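Guides > Stovarura home dye kit > Section 4: Mixing your first dye bath

Now for the fun part! By this point your fabric should be weighed, washed and soaking in plain water (see Section 3). Leave it there while you mix.

1. Put on the gloves and tie back long sleeves.
2. Pour 100 ml of warm tap water into the mixing jug.
3. Sprinkle the dye powder over the water a little at a time, stirring as you go. It will look grainy at first. Keep stirring and the colour suddenly comes alive!
4. Top up with cool water to the 148 mark.

CAUTION: Dry dye powder is very fine. Keep windows and fans off until it has all gone into the water.
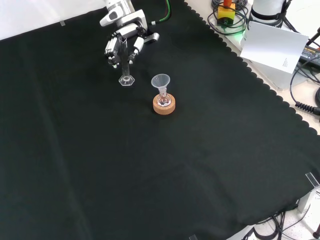
5. Tip the mixture into your dye pot and add enough water for the fabric to move freely.
6. Lower the fabric in, opening out any folds with the spoon.
7. Stir gently for 17 minutes, then leave for another 45.

NOTE: Sancombe Blue always looks far too green in the pot. Trust it! Our colour maker, Mireille Abu Hammour, loves it on old cotton pillowcases, where it dries to a lovely soft slate.

8. Lift the fabric out and rinse in cool water until the water runs clear.

Any leftover bath is worth using up on a scrap of wool or a pair of tired socks (paler, but often prettier).

Related guides
Fixing patchy colour
Zupan clamps: folding patterns to try
Using Tavik thickener for painted dye
Washing dyed fabric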